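MVHR whistling in the back bedroom, boost or balance problem?

Home > Heating and Ventilation > Heat recovery

gorse_lane
Hi all, hoping someone can talk me out of taking the ceiling down. We moved into a new build outside Gorkdale last year and it has a Laitinen heat recovery unit up in the loft. Mostly I love it (no wet windows at all, which after our last place is a miracle) but the supply valve in the back bedroom whistles. It's a thin, high sort of noise and it drives me up the wall at night.

It's on a 150 duct as far as the loft manifold and then goes to the rooms in the flexible semi-rigid stuff. The paperwork says 280 m3/h total on boost. The installer has been out once, gave the valve a twist, said it was fine and left. It was fine for one evening.

tomwhit
What valve is it? If it's one of the round metal ones with a middle disc you can wind in and out, that's your whistle. Wind it out a few turns and see.

gorse_lane
Yes, round, white, disc in the middle. I did wind it out and the noise stopped, but then the room was draughty and my daughter's room next door went dead. Held a tissue up to hers and it barely moved.

tomwhit
Right, so he's used the valve to choke the whole run. Classic. The back bedroom will be the shortest run from the manifold, so it gets the most air and he's had to nearly close it to hold it back. All that air through a tiny gap and it sings.

Sarita Bisht
Agree with Tom. The throttling wants doing at the manifold, away from the room, and then the valve can sit well open. Most manifolds take a restrictor ring in each port. Have a look whether yours has any fitted – they're often still in a bag taped to the side of the unit!

I had the same thing in our utility room and spent weeks blaming the fan. It was a bag of rings the whole time. 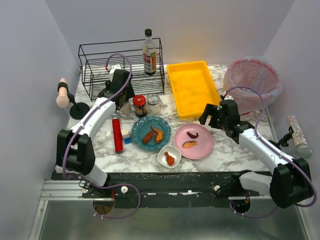
Anyway, before you touch anything, mark where every valve is now with a pencil line, or count the turns to fully closed and write it on the back of the disc. You'll be glad of it when you've changed three rooms and can't remember which one used to be all right.

ductape_dave
Going to disagree a bit. Rings are fine but I wouldn't start there. I'd bet the unit is simply set too high. 280 on boost is plenty for a normal three or four bed, and if it's ticking along near that all night then every valve in the house is going to complain. What's it running at on normal?

gorse_lane
Just been up with a torch. Display says 248 and that's on the normal setting, not boost. Is that bad?

ductape_dave
There you go. 248 as a background rate is daft unless you live in a hotel. Somebody has left it on the commissioning setting or put the steps too close together. Drop it and I reckon your whistle goes.

Sarita Bisht
Dave, I'm with you that it's high, but please don't just tell people to drop it. The rate should be on the commissioning sheet, and it's worked out from floor area and the number of bedrooms. And turning the fan down won't sort out the daughter's room, it'll get even less. It needs both doing.

ductape_dave
Fair point on the second bedroom. I still say fan first, then balance. No sense balancing at a speed you're not going to use.

Sarita Bisht
On that we agree :)

pirnol_pete
Can I throw another one in? We're on the Pirnolberg estate and had a whistle that came from the filter door. There are 2 catches and one hadn't clicked home. Thirty seconds' work. Also change the filters while you're there, ours were black by November.

tomwhit
Good shout, but hers changes when she moves the valve so I don't think it's the door.

gorse_lane
Checked the door anyway, both catches are shut. Filters grubby but not terrible. And Sarita, you were right, there IS a bag of plastic rings, cable-tied to the manifold leg! Never opened. They say Letent on them and seem to have bits you snap out to make the hole bigger.

Sarita Bisht
Ha! Those are the ones. Snap out fewer sections for the short runs, more for the long ones. Go gently, you can't put them back. See if you can hire or borrow a flow hood for an afternoon, the tissue only tells you so much.

gorse_lane
Found the commissioning sheet as well. The column for measured flow is blank, all the way down. I've emailed the installer and asked him to come back and do it properly with a meter, and set the normal speed while he's here. Will leave the rings alone until he answers.

ductape_dave
Blank sheet, well well. Don't let him leave until he's filled it in.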